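Talk notes - evening session on stitching wounds, second half

Right, settle them down first, wait for the tea cups to go quiet. Then straight in with the thing I get asked most at Cele: how far apart should the stitches be?

I always say look at your bite before you look at your gap. If you go in five millimetres from the edge, come out five millimetres from the edge on the other side, and let that guide your spacing. I learned this the slow way (453 practice stitches in my first logbook, and the early pages are dreadful!).
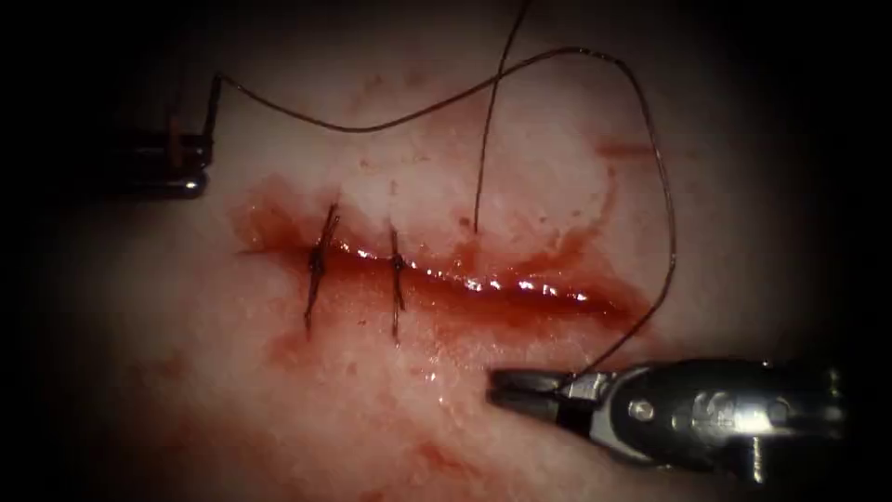 Interrupted stitches are my favourite for teaching, and I'll happily bore anyone about it over lunch. Each one stands on its own, so if a knot slips you've lost one stitch and the rest still hold. They're slower - no getting round that - and you use more thread.

Say the bit about tension twice. You want the edges to meet and no more than that. Pull too hard and you starve the tissue, and it swells later anyway.

Pause for questions. Someone will ask about tail length. Long enough to grab when they come out, short enough not to tangle with the next one.

Then hand round the Senari practice pads, one between two, and remind them the sharps bin is by the door.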